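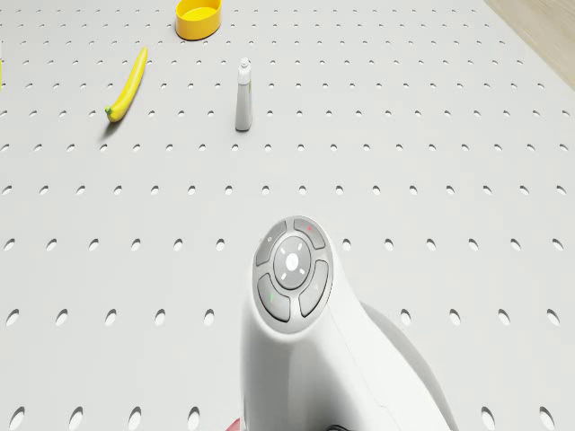

앱 외주 맡겨보신 분들, 유지보수 계약 어떻게 하셨나요? (글이 깁니다)

작성자: 동네꽃집둘째
분류: 앱 개발/운영 > 외주 이야기

안녕하세요, 눈팅만 하다가 처음 글 써봅니다.

저희는 꽃 정기구독을 하는 작은 가게예요. 언니랑 둘이 하고 있고, 작년에 큰맘 먹고 앱을 만들었습니다. 그전까지는 카톡 채널로 주문받고 엑셀에 옮겨 적고, 배송 바뀌면 또 엑셀 고치고... 아시죠 그 느낌 ㅠㅠ 회원이 늘면서 도저히 안 되겠다 싶어서 Cuvwood라는 외주사에 맡겼어요. 아이폰이랑 안드로이드 둘 다요.

만드는 과정은 솔직히 괜찮았어요. 담당 PM이 필리파 베텐쿠르(Filipa Bettencourt)라는 분이었는데 한국말도 잘하시고 답도 빨랐고, 디자인 시안도 저희가 말한 것보다 훨씬 예쁘게 나왔어요. 언니는 지금도 첫 화면 보면 기분이 좋대요 ㅎㅎ

그런데 문제는 출시하고 나서예요. 무상 하자보수 기간이 6개월이었는데 그게 2월에 끝났거든요. 끝나자마자 유지보수 계약서가 왔는데 제가 이해가 안 가는 부분이 너무 많아요.

첫 번째로, 매달 정액을 내는데 '기본 대응 시간'이라는 게 있고 그걸 넘으면 시간당 추가 요금이래요. 근데 안 쓴 시간은 이월이 안 된대요. 지난달에는 진짜 아무것도 부탁 안 했는데 돈은 똑같이 나갔어요.

두 번째는 푸시 알림이에요. 저희가 배송 전날 저녁에 '내일 꽃이 도착해요' 하고 보내는데, 이걸 Jasent라는 발송 서비스를 통해서 보내거든요. 근데 그 계정이 저희 이름이 아니라 Cuvwood 이름으로 되어 있더라고요. 저는 몰랐어요. 요금 고지서를 한 번도 본 적이 없어서 여쭤봤더니 유지보수비에 포함이라고만 하세요.

세 번째가 제일 걱정인데요, 만약에 유지보수 계약을 안 하면 앱이 어떻게 되는 건지 모르겠어요. 언니는 그냥 두면 계속 돌아가는 거 아니냐고 하고, 저는 왠지 무섭고요.

지금 앱 회원이 4000명을 좀 넘었고(4000명 이상이라고 관리자 화면에 나와요) 매출 대부분이 앱에서 나와서 멈추면 정말 큰일이에요. 다들 어떻게 하고 계신지, 저희가 호구인 건지 아닌지 좀 알려주세요!

댓글

밤샘코더
일단 제일 먼저 확인하실 것. 앱스토어랑 플레이스토어 개발자 계정이 누구 명의예요? 푸시 계정이 외주사 명의면 스토어 계정도 그럴 가능성이 있습니다. 그게 유지보수비보다 훨씬 큰 문제예요.

동네꽃집둘째
헉 잠시만요 지금 확인해볼게요

동네꽃집둘째
애플은 저희 사업자로 되어 있어요! 작년에 서류 내라고 해서 냈던 기억이 나요. 근데 구글 쪽은 판매자 이름이 Cuvwood로 나오네요... 이거 괜찮은 건가요?

밤샘코더
괜찮지 않습니다. 사이 좋을 때 옮겨달라고 하세요. 앱 이전 절차가 따로 있고 서류만 맞으면 그렇게 어렵지 않아요. 기존 설치자도 그대로 유지되고요. 근데 사이 틀어지고 나서 하려면 연락부터 안 됩니다. 제가 겪었어요.

판교떡볶이
저는 외주사 쪽에서 일하는 사람이라 좀 다르게 말씀드릴게요. 명의를 외주사로 해두는 게 꼭 나쁜 의도는 아니에요. 고객분들이 개발자 등록을 귀찮아하셔서, 혹은 출시일이 급해서 그냥 저희 계정으로 올리는 경우가 진짜 많습니다. 그래 놓고 서로 까먹어요. 말씀하시면 아마 바로 옮겨줄 거예요.
시간 이월 안 되는 것도 업계에서 흔한 조건이고요. 정액은 시간을 파는 게 아니라 사람을 대기시키는 값이라고 생각하시면 됩니다.

밤샘코더
@판교떡볶이 까먹었다는 말은 좀... 고객은 모르니까 돈 주고 맡긴 건데요. 계약 끝날 때 인수인계 목록에 넣는 게 기본 아닌가요?

판교떡볶이
네 목록에 넣는 게 맞죠. 그 부분은 저도 동의해요. 다만 '호구 잡혔다'로 몰고 갈 일은 아니라는 얘기였습니다.

세모네모
저희는 헬스장 예약 앱이고 유지보수 계약 없이 버텨봤던 사람입니다 ㅋㅋ 결론부터 말하면 5개월 갔어요. 처음엔 진짜 아무 일도 없어요. 그래서 아 이거 안 내길 잘했다 했거든요? 그러다가 OS 업데이트 한 번 하고 나서 로그인 화면에서 키보드가 안 올라오는 폰이 생기더라고요. 회원들 전화 오고 난리 나고, 원래 업체는 바쁘다고 3주... 아니 기억도 잘 안 나는데 하여튼 한참 기다리라고 하고요. 급하게 다른 데 맡겼더니 소스 파악하는 비용을 따로 받더라고요. 그 돈이면 정액 그냥 냈을 겁니다.
언니분께 그냥 두면 돌아가긴 하는데 언제까지인지는 모른다고 전해주세요.

동네꽃집둘째
@세모네모 아 상상만 해도 식은땀 나요 ㅠㅠ 저희는 꽃이라 하루만 배송 밀려도 다 버려야 되거든요

구름위산책
저는 반대 의견이요. 꽃집 구독 앱이면 기능이 단순할 텐데 굳이 매달 정액이 필요한가 싶어요. 저는 Oravec이라는 곳에서 건별로 맡겨요. 고칠 게 생기면 견적 받고, 없으면 한 푼도 안 나가고. 2년째 이렇게 하고 있는데 전혀 문제없었습니다. 장애가 났을 때 우선순위가 밀리는 건 감수해야 하지만요.

세모네모
@구름위산책 그 '감수'가 꽃집엔 크지 않을까요? 어떤 앱 운영하세요?

구름위산책
저는 등산 코스 기록 앱이요. 하긴 하루 멈춘다고 꽃이 시들진 않네요. 그건 인정 ㅎㅎ

티아고게헤이루
안녕하세요, Tiago Guerreiro입니다. 이 게시판에서는 실명 쓰는 게 저밖에 없는 것 같네요 ㅎㅎ 프리랜서로 앱 유지보수만 받아서 하고 있습니다. 영업하러 온 건 아니고요(지금은 새 고객도 못 받아요), 계약서 보실 때 제가 늘 말씀드리는 걸 좀 적어볼게요.

소스 코드 저장소에 고객 쪽 계정이 들어가 있는지 보세요. 코드를 읽을 줄 몰라도 상관없어요. 권한이 있느냐가 중요합니다.

안드로이드 앱은 서명 키도 물어보세요. 누가 어디에 보관하는지 메일로 답을 받아두시면 좋습니다.

'대응 시간'에 OS 업데이트 대응이 들어가는지 꼭 보시고요. 이게 빠져 있는 계약서가 은근히 많아요. 매년 새 버전 나올 때마다 별도 견적이 오면 정액을 내는 의미가 많이 줄어들거든요.

장애랑 일반 요청은 응답 시간을 따로 적어달라고 하세요. 배너 문구 바꾸는 거랑 결제 안 되는 거랑 같은 줄에 서면 안 되니까요.

동네꽃집둘째
와 너무 감사합니다!! 지금 계약서 펴놓고 하나씩 보고 있는데 OS 업데이트 대응은... '협의'라고만 적혀 있어요. 이건 포함이라는 뜻인가요 아니라는 뜻인가요?

티아고게헤이루
그때 가서 얘기하자는 뜻이죠. 지금 얘기하세요.

밤샘코더
ㅋㅋㅋㅋ 협의 = 별도 비용

판교떡볶이
찔리네요...

초코우유두개
옆길로 새는 질문인데 푸시 발송은 보통 얼마나 나오나요? 저희도 Jasent 쓰다가 요금 체계가 헷갈려서 Rodden으로 바꿨거든요. 관리자 화면은 Rodden이 훨씬 보기 편한데 예약 발송이 가끔 늦게 가는 느낌이에요. 저만 그런가요?

구름위산책
저도 Rodden인데 늦은 적은 없었어요. 시간대 설정 한번 보세요. 저는 처음에 그게 다른 나라로 되어 있어서 새벽에 알림 나갔어요... 별점 하나짜리 리뷰 우수수

초코우유두개
헐 확인해볼게요 감사합니다

동네꽃집둘째
새벽 알림 ㅠㅠㅠ 저희는 배송 전날 저녁 것만 보내는데도 가끔 시끄럽다고 리뷰가 달려요. 근데 안 보내면 또 왜 안 알려줬냐고 하시고...

세모네모
그건 설정에서 알림 종류별로 끄게 해드리면 많이 줄어요. 배송 알림이랑 이벤트 알림을 나누는 거죠. 저희는 그거 하나 넣고 나서 알림 관련 불만이 거의 없어졌어요. 기본 대응 시간 남는다고 하셨으니까 그걸로 부탁하시면 되겠네요.

동네꽃집둘째
오!!! 남는 시간에 그걸 시키면 되는구나. 왜 그 생각을 못 했지...

밤샘코더
그거 '신규 개발'이라고 하면서 별도 견적 줄 수도 있어요. 너무 기대는 마세요.

판교떡볶이
@밤샘코더 그 정도는 해줍니다 보통은요. 저라면 해드려요. 아니 왜 이렇게 외주사를 미워하세요 ㅠㅠ

밤샘코더
제 돈 떼먹고 잠수 탄 데가 있어서요. 개인 감정 맞습니다.

판교떡볶이
아... 그건 제가 대신 사과드릴게요.

동네꽃집둘째
(후기) 필리파 님이랑 통화했어요! 구글 계정은 말씀드리니까 바로 옮겨주신다고 해요. 저희가 개발자 등록을 먼저 해야 돼서 그건 언니가 하기로 했어요. 저장소에도 저희 계정 넣어주시기로 했고요. 서명 키는 회사 안에 보관 중인데 사본을 어떻게 넘겨줄지 내부에서 확인하고 메일 주신대요.

OS 업데이트는 일 년에 한 번 나오는 큰 버전은 정액에 포함, 나머지는 기본 시간 안에서 처리하는 걸로 문구를 바꾸자고 하셨어요. 이월은 끝까지 안 된다고 하시네요. 그래도 알림 나누는 건 다음 달 시간으로 해주신대요. 2026년 5월 27일 수요일에 수정된 계약서가 오기로 했으니까 그거 보고 도장 찍으려고요.

Jasent 계정은 아직 얘기 중이에요. 저희 이름으로 옮기면 발송 기록이 안 넘어온다고 해서 고민이에요.

티아고게헤이루
잘하셨어요. 발송 기록은 파일로 한 번 내려받아 달라고 하시고 계정은 새로 파는 쪽을 추천드립니다. 옛날 기록은 생각보다 볼 일이 없어요.

구름위산책
저는 기록 꽤 보는 편인데... 계절마다 언제 열어보는지 비교할 때 좋거든요. 꽃이면 어버이날 같은 때 작년 거 보고 싶지 않을까요?

동네꽃집둘째
앗 그건 그러네요. 어버이날 때는 발송 시간을 좀 다르게 했었거든요. 파일로 받으면 열어본 시간도 같이 나오나요?

티아고게헤이루
내보내기 항목에서 고르는 걸로 알고 있는데 직접 확인은 못 했습니다. 필리파 님께 여쭤보세요.

동네꽃집둘째
네 메일에 같이 적어서 보낼게요! 다들 정말 감사해요

초코우유두개
저 시간대 설정 맞았어요... 서울이 아니었어요... 구름위산책 님 감사합니다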